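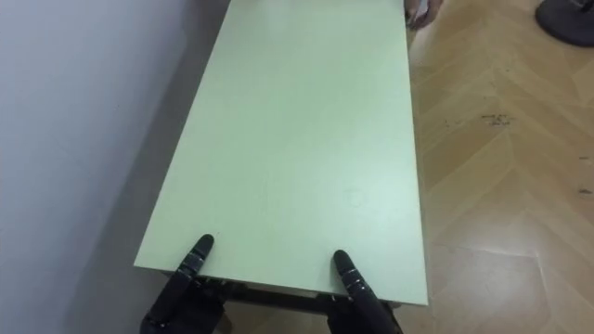 Page last changed: August 21, 2019

The long green table - a small gallery

This page is about one table and the room where it stands. We keep the room on the upper floor of the old Nakmont building in Grerkley, and we use it for sewing evenings, for paper work, for the map club, and two times in the year for the big book exchange. For many years we had only small square tables, which we pushed together. There was always a gap between them, and into this gap fell pencils, needles and cake. In April we finally bought one long table, and since then several people have asked me what it looks like and where it came from. I promised to put the answers on one page, so they don't need to ask me again on the stairs.

The table was made by Nurer, a small workshop which mostly makes furniture for schools. We did not order it new. It stood in their showroom and they sold it to us for 105, delivery included, and I still think this was a good price. The color in their list has the name "garden mint". I would call it a very pale green, and in the evening, under the lamps, some of our members say it is gray. I have stopped discussing this.

At the top of the page is the table along the white wall. I like this place best, because one long side is near the wall and the herringbone floor stays free on the other side, so people can walk past without disturbing the ones who work. The surface is matte, but it shines a little where the light falls on it. A few weak smudges are there too, near the middle. They come off with warm water and a drop of dish soap. Please do not use the scouring powder from the kitchen cupboard! It took the color off our old tray and I do not want to see what it does here.

About the place of the table

We have tried the table in several positions. Across the room it looked very elegant, like in a restaurant, but then the door of the cupboard opened only half. Under the windows it was pleasant in the morning and too hot after lunch. Along the wall it is a little boring, I admit, but everybody finds a seat and the cupboard opens. When there is a book exchange we bring it to the middle, so that visitors can go around it, and the next day it must go back.

For a book exchange the order is simple. Novels lie at the end near the door, then come travel and cooking, and children's books go to the far end where there is more space to sit on the floor. With the small tables we had a different subject on each of them and it was easy to understand. On the long table the subjects mix during the afternoon, and by four o'clock there is a cookbook among the fairy tales. I have made paper signs, which stand in a folded way on the surface and help a little.
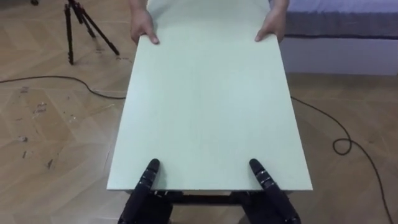

Moving the table is the part which I am asked about most, because new members look at its length and become afraid. It is not so heavy as it looks, but it is long, and a long thing turns slowly. Put your hands at the two corners of the short end, as at the far end of the table here, with the fingers spread on the top on one side and curled over it on the other. This is fine for guiding it over the parquet and for feeling if it stays level. For real lifting I ask you to take it from below, by the dark metal part, and to agree before who walks backward. The person who walks backward decides the speed.

Before any moving, please look at these things:
- The top must be empty. Also the sugar bowl, also the small vase.
- The chairs go to the corridor, two on top of each other and not higher.
- The carpet from the reading corner must be rolled up, or you will step on it backward.
- The cupboard door is closed.

The floor

I want to write some words about the floor also, because visitors always praise it. It is light brown wooden parquet, and in the second picture you see it better than in the first one, with the seams making their zigzag. The color is warm and not the same in all the planks. There are scuffs in it, and I know there are people who would like to sand everything and begin new. My opinion is different. The floor was laid by the Sydorenko firm, long before we had the room, and it has carried a dancing school, an office and now us. Some scuffs are allowed. What is not allowed is to pull furniture over it with bare feet of metal. We glue felt under the chair legs every autumn, and a bag with spare pieces of felt is in the left drawer of the cupboard.

If you find a loose plank, please put a strip of paper tape on it and write it in the room book. Do not press it down with your shoe and forget it. Last winter a plank near the radiator was loose for weeks, everybody had noticed it and the room book was empty. 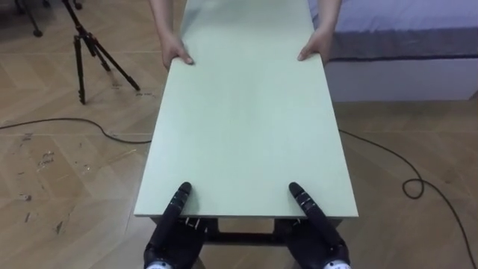 The table top from near

For those who sew, the straight edges of the top are the best thing. You can lay the fabric along the edge and cut without drawing a line first. The thickness of the panel shows as a thin lighter strip at the short end, and the metal frame is under it. Clamps can hold there if you put a piece of cardboard between. Without cardboard they leave a ring, and such rings stay.

The pale color is also good for cutting dark cloth, because every thread is visible on it. For white cloth it is less good. We have a roll of brown paper for this purpose, behind the cupboard, and you can take from it as much as you need. Please roll it up again with the clean side inside.

Glue and paint are permitted only on newspaper. Tea is permitted everywhere, but with a saucer. Hot pots from the kitchen need a wooden board under them - the workshop told us that the surface does not like heat, and I prefer to believe them without a test.

What is still missing

We do not have the right chairs for this table. The ones we use belong to the small square tables and are a little low, so after a long evening the shoulders become tired. Nurer has offered us two benches in the same green. One is the correct length, the other is shorter and would have to stand at the end. I am not sure. Older members like to have something behind the back, and a bench has nothing there. If you have an opinion, please write it on the list which hangs by the door.

The small tables are not thrown away. Two of them stand in the corridor for coats and bags, and the others can be had by any member who will come and carry them down. Please bring your own rope.

More pictures will come when the curtains are back from the cleaning. The key to the room is, as always, at the Nakmont front desk on the ground floor, and you sign for it there in the blue notebook.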